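Hukix tidying robot: can it do a chore yet?

I went over to the Dallgate showroom on Sunday with one question, which was whether I could stop picking up after my kids. Short version: not this year! But I had more fun than I expected, and I'd like to go back.

The Hukix is the two-armed one, with proper hands, fingers and all. They run it at a table and you can bring your own stuff, so I brought a bag of whatever was on the living room floor. Blocks were fine. Socks were so-so (it kept pinching two at once). Soft toys were where I got interested, because anything long and floppy is miserable to move with one hand, even for me, and you can watch the thing working out where the other hand should go. It takes its time. I got through most of a coffee during one toy.

My score after 19 items was six I'd call put away properly, and the rest were moved somewhere, let's say. My four-year-old does about as well and complains more.

The grip is the best part. It holds fur firmly and I didn't find a single pulled thread when I got home. Noise is okay too, a bit like a printer in the next room. What I didn't like was the reset between items, which a staff member had to do by hand every time, and the rental price, $1,688 a month. The Galell arm I tried in June was a lot cheaper, but it only had a pincer and it gave up on anything softer than a cereal box.

I'd give it 70 out of 100, mostly for the hands. If they fix the resets I'll try it on laundry next.

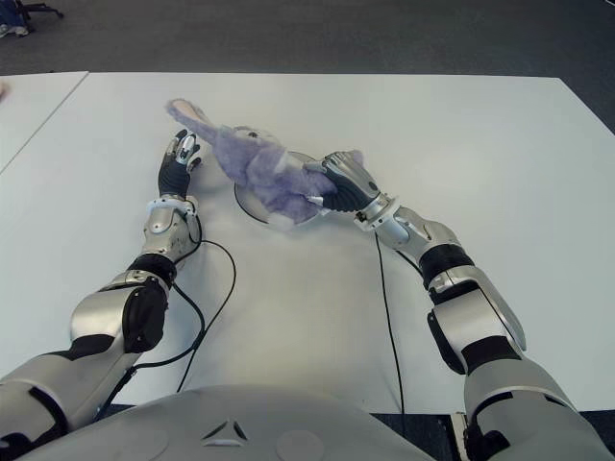
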